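Phuthong Bench Rules: data card and house rules for simulated sorting episodes

Maintainer: Napaporn Wannasri
Last revised: August 2022
Status: in use at Trastex and Bradomholm, on trial at Pasetti

What is in here

378 simulated tabletop episodes in which a two-finger gripper moves small objects into a bin, plus the rules we apply before an episode is allowed to count as a success. The objects are desk and workshop bits: fixings, erasers, sharpeners and the like. The view is from above, looking down past the gripper fingers at the table. Everything is rendered. There is no real footage in this release, and if you find a results table that mixes our numbers with real ones, please write to the author of it before you write to us.

Of the 378, we hold back 78 for checking and publish the other 300 as the main set. The split was made by scene layout, so near-identical tables should not sit on both sides. I say "should" as the layout check compares object positions and nothing else. Two scenes with the same objects in the same places under different lamps are treated as one layout, and I have had complaints about that from both directions.

Why the rules exist

The first draft of this set had no rules. It had a script that said "success" when an object's centre was inside the bin's outline as seen from above. The script was happy with objects balanced on the rim. It was also happy with objects hovering a little over the floor of the bin after a bad contact step. The scores looked splendid and we nearly published them.

I remain doubtful about success rates in general. A rate is only as good as the sentence that defines it, and that sentence is missing from most of the papers I am sent. Ours is in the next section. Quote it if you quote the number.

The rules

1. An object is placed when it is inside the walls of the right compartment, released, and still for 25 consecutive steps. Resting on another object inside the compartment is allowed. Resting on a wall or divider is not.

2. The gripper must be clear of the bin when the count starts. Fingers near the object void the count.

3. A bin with a divider is two targets. The task text must say which one. Episodes where the text says only "the bin" are scored separately and must not be added to the main figure.

4. Objects left on the table are left there. Do not crop them, hide them or remove them from the count of what remained.

5. Contact that passes one solid through another fails the episode, even if the ending looks fine. We log this from the physics state. Do not try to judge it from the pictures.

6. Lighting is fixed per episode. Changing it afterwards to make an object easier to find produces a new episode, with a new number.

7. Retries count. If the policy drops the sclew and picks it up again, that is one success and one drop, and both go in the table.

8. Report the worst layout as well as the mean. If you have space for only one, report the worst.

(Rule 7 says "sclew" in every copy since May. The checker compares the text by hash, so it stays until the next version.)

Known problems

Shadows. The renderer gives hard, stepped edges inside the bin, which real lamps do not. A model can learn those steps. We tested one that did, and it lost most of its skill when we smoothed them. Treat any claim of "robust to lighting" made on this set alone with suspicion, including ours.

Small shiny parts. Bolts and screws are few pixels across and their highlights move with the lamp. Human labellers disagreed on 24 frames about whether a part was a screw or a bolt. We kept both labels and did not hold a vote.

Stacking. Rule 1 allows it and some users dislike that. Pasetti asked for a flat-floor rule, where everything must touch the bottom of the compartment. They may well be right for packing work. For sorting I have not seen a good argument yet, and the trial there is meant to produce one.

Safety. Nothing here tells you whether a gripper is safe near a person. We have been asked to add a safety score. We won't, as the simulator contains no people, and a score with nothing behind it does more harm than a blank.

What you may claim

You may say that a policy met the Phuthong rules on the main set, with the version and the random seed. You may not say it is "certified", "compliant" or "approved". There is no certificate. These are house rules that three sites use or are trying out, and no outside body has looked at them.

Changes

Send proposed rules with at least one episode that the current wording gets wrong. Proposals without an episode are read but tend to sit in the pile. Disputes over a single score go to the maintainer with the physics log attached.

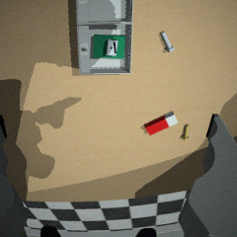

Divided bin with a sharpener on a green block in the lower compartment; bolt, screw and eraser-like block on the table.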